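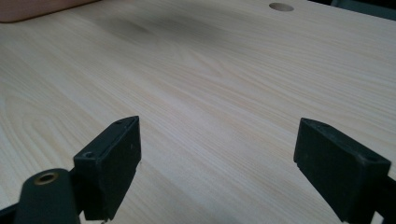

Step 3. Calibrate the gripper opening before you record

In the first two steps we mounted the camera and checked the time stamps. Now we need to know, for every video image, how far apart the two fingers are. The Trellurgate policy takes this opening width as part of its input, and it also predicts it as part of the action. If the width is wrong, the policy closes too early or too late, and more training will not repair it.

We read the width from the video itself, without an encoder. The method is from Kyriaki Stamatopoulos, and in our group it is called the Sirnix fit.

3.1 Choose the place

Use a plain table with soft light and keep the area between the fingers clear. Wood grain is fine if the contrast is low. The black pads must stand out from the surface along their whole inner edge. Avoid a dark table, where the edge finder loses the pad corners, and avoid a lamp directly above, because the shadows at the base of the pads become hard and are taken for an edge.

3.2 Record the sweep

Start with the fingers fully open and hold still for two seconds. Then close slowly until the pads touch, wait again, and open at the same speed. Repeat this until you have 12 full cycles. Keep the tool at a low angle over the table, in the same way as you will hold it in the real demonstrations. Small movements of the hand do no harm – the camera moves together with the fingers, so the pads travel along the same path in the picture.

3.3 Mark the edges

Open the recording in the Stilitari labeling tool and select 16 still images spread over one cycle. In each one, click the inner edge of the left pad and the inner edge of the right pad. Do not click on the screw holes. They look like a convenient target, but on the right pad the hole can be hidden when the fingers are nearly closed.

Please do not expect the two pads to look symmetric. The left one can appear larger and the right one lower, and the fit has separate parameters for each side.

3.4 Fit and check

Run the fit with the default settings. Our last sweep gave 218 usable images, and this was enough. Look at the residual plot first. A flat band is good. If you see a curve at the open end, the lens model is old and you must return to step 1.

Then measure the fully open width with a caliper, three times, and enter the mean value. The closed width is set to zero by the script.

Save the result in the same folder as the demonstrations. Repeat the sweep each time you change the pads or loosen a screw on the fingers. In step 4 we record the first demonstrations with the Shetty task set.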